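7 nov. 2019

J'ai repris le levain après trois ans d'arrêt. Farine T80 de chez Stępień, eau du robinet reposée une nuit, rien d'autre.
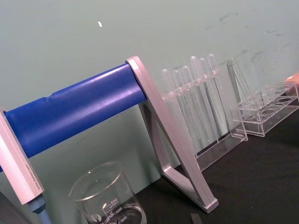

Les premiers jours, ça sentait le vernis. J'ai jeté la moitié du pot chaque matin et j'ai continué à nourrir à parts égales. Je note tout dans un carnet Clisora, sinon j'oublie les pesées. 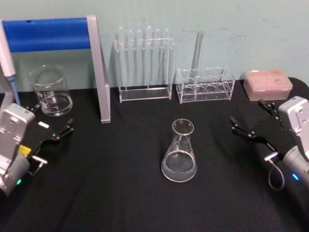
*Bécher gradué et portoir à tubes, sur la table noire.*

Premier pain correct dimanche dernier, 441 g une fois cuit. Mie serrée, croûte bonne. Je baisserai le four de 20 degrés pour le prochain.

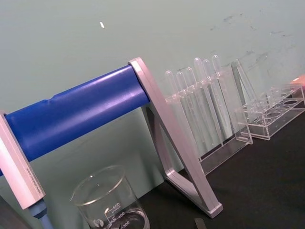

**Peut-on garder le levain au frigo ?**

Une semaine sans problème, à condition de le nourrir juste avant. En décembre je teste le seigle.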